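Print this page
E-mail this page

The Toy Tray at Jidton: Gallery

I have never believed in the one big container. Every playroom I have been in had one, and every one of them ended up as the place where things go to be lost. So when Magdy Ragab told me that the toys in room 308 at Jidton were going into a single metal basket, with a set of boxes next to it, I said I would take a look and I would not promise to be nice.

The thinking, as I understand it, comes from a Lahlou leaflet on play storage. Soft things together, nothing sorted by kind, lid optional. The leaflet says children "find what they need." Maybe they do. My own kids found what they needed by turning the whole thing upside down on the floor, and I doubt they were special.

Magdy's answer was that a tray with a low rim gets tipped less than a deep bin. He could be right – I have no way to check that and neither does he. The building went up in 1918 and has hardly a closet in it, so I'll grant that something had to sit out on a table.

August 2020, room 308.

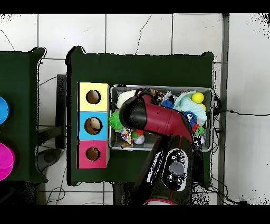
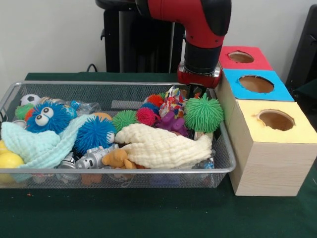 Both pictures: spiky balls, plush and cloth in one metal container, with three boxes or cubes in pink-red or red, blue and yellow alongside. The teddy bear is in the second one, partly under the cream cloth.

The spiky balls I can live with. They are light, they squash, and a kid can spot that green from the door. The cloths are what bother me. A cloth laid over toys hides toys, and anything small underneath might as well be in the attic. I would pull every piece of fabric and give it a drawer of its own.

As for the boxes with the round holes, they look good stacked up and I suspect that is most of their appeal. Magdy wants to use them for the small stuff. Fine, but then put the small stuff in them – I still saw plenty in the big pile.

He has asked me back in December to see if the system has held. I have said yes. My guess is 2 trays by then, both full.

Earlier galleries: Hastex shelf units, Nullatance coat hooks.

Contact us | Copyright, all rights reserved | Back to top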